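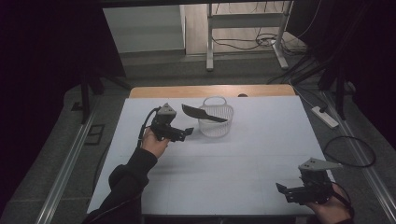
Page last changed: July

Comparing two finger shapes on a hand-held gripper pair
Student project report, Dundinham workshop course, second year
Supervisor: Hugo Marty

1. Purpose

The project compared two sets of fingers for the hand-held grippers used in the course. The grippers are worked directly by a person, one in each hand, and the recordings are meant to be replayed later on the Roussel arms. The arms were not part of this project. Only the fingers, the wrist view and the comfort of the person holding the tool were looked at.

The question set at the start was whether the block fingers should stay as the standard set, or whether the narrower Pludness set should replace them for kitchen tasks. Kitchen tasks were chosen because they include long, thin handles, which had caused trouble for the group before us.

2. Equipment

Two grippers of the same design were used, left and right. Each is black, carries a grey triangular plate on top and is connected by its own cable. The plate was left on throughout, including in runs where it served no purpose, so that the weight in the hand stayed the same.

The block fingers are plain rectangular pieces with small round holes in them. The Pludness fingers are narrower and have a slight inward curve at the end. Both sets were fitted with the same screws. Changing a set took 5 minutes once we had found a driver of the right length, and rather longer before that.

Work was done standing, over a board with a faint grid on it. The grid was used for putting objects back in the same place between runs. It was not used for measuring.

The objects were:
A small white plastic basket with an arched handle
A black knife with a wide, curved blade
A wooden spoon
A folded tea towel

The knife was the main test object. It has to be held firmly enough that the blade does not swing round in the fingers when the tip touches something. The basket was chosen for its handle, which is thin and gives the fingers little to close on.

3. Method

Each run consisted of one pick, one move and one placement. For the knife, the left gripper lifted it by the handle, carried it to the basket and brought the tip over the rim. The right gripper was kept open and ready, and was used only if the knife had to be steadied. For the basket, either hand could be used.

We carried out 30 runs with each finger set. The order of objects was drawn from a list made beforehand. A run was marked as clean if the object did not turn in the fingers and the second gripper was not needed. Any other result was marked as assisted or dropped.

The same person held both grippers in every run. This removes one source of difference but means that the results say little about other people's hands. The sleeve was kept clear of the trigger after an early run in which the cuff caught.

4. The wrist view

The recordings depend on the camera on the gripper, so the view past the fingers matters as much as the grip. Before the timed work, the open gripper was held over the bare surface to check how much of the picture the fingers took up and whether the gap between them stayed clear.
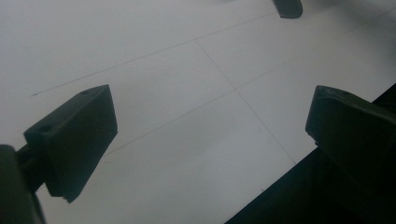
The block fingers are wide and dark, and in shadow their inner faces are hard to tell from the housing behind them. This matters when the gap is small. With the jaw nearly closed on the knife handle, we could not always judge from the recording alone where the finger ended and the handle began, both being black. The wooden spoon gave no such trouble.

The Pludness fingers hide less of the surface. Their curved ends, on the other hand, cover the contact point itself at the moment of closing. Neither set was clearly better in this respect. A strip of pale tape along the inner edge was tried on the block set for a few runs and helped, but it began to lift at one corner and was taken off. Those runs are not included in the count.

Exposure was left on automatic. The board is pale and the fingers are dark, and the setting tends to favour the board. A fixed exposure would have been a better choice and should be set before any further comparison.

5. Results

With the block fingers, 17 of the 30 runs were clean. The Pludness set did better on the basket handle and worse on the knife, and its total came out two lower. The difference is too small to rest a decision on.

The knife turned in the Pludness fingers more often than expected. The contact patch is short, and the weight of the blade acts at a distance from it. Gripping harder reduced the turning but tired the hand, and the placements became less steady towards the end of a session.

The tea towel was picked up cleanly by both sets and told us nothing. It should be replaced by something harder to grip.

6. Cables

The cables affected the work more than planned. Each one leaves the back of the gripper and has to be given a loose loop, otherwise it pulls on the wrist during a long reach. We settled on some 200 mm of extra slack beyond what the longest reach needed. With more than that, the left cable lay on the board and got in the way of the objects.

A clip at the table rail would probably solve this. The Tuvilberg clips held in the store are too narrow for the rail and were not used.

7. Recommendation

Keep the block fingers as the standard set for knives and other tools with a heavy end. Use the Pludness set for thin handles. A third shape, with the flat face of the block and a narrower tip, has been drawn but not printed – the drawing is in the project folder together with the run sheets.

Work left for the next group: fix the exposure, find a lasting pale marking for the inner edges, and repeat the knife runs with at least one other person holding the grippers.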